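Kitchen robots still stuck on breakfast

Anyone hoping to hand over the cooking by March may want to keep an apron handy. Granier, which has spent two years teaching software to do kitchen chores, says its latest system managed 10 of the 18 jobs it was set in simulation. Pouring and stacking went well. Anything with a hinge went less well.

"A lid is a terrible thing to meet if you have two fingers and no childhood," said Marietjie Mthembu, who runs the trials. Her team has put the software through 1,525 attempts at opening and shutting things, and she describes the results as "improving", in the tone of a school report.
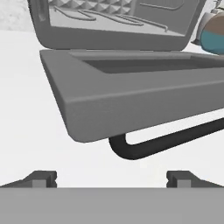
Shop floor next

Rival Paltum is trying its luck with shelf stacking at the Masilela grocery chain, where over half the tins ended up facing the customer. Store manager Lizelle Jacobs said her Saturday staff did better, though they also asked for lunch.

Granier plans to move from simulation to a real kitchen later in the year. It has not said whose.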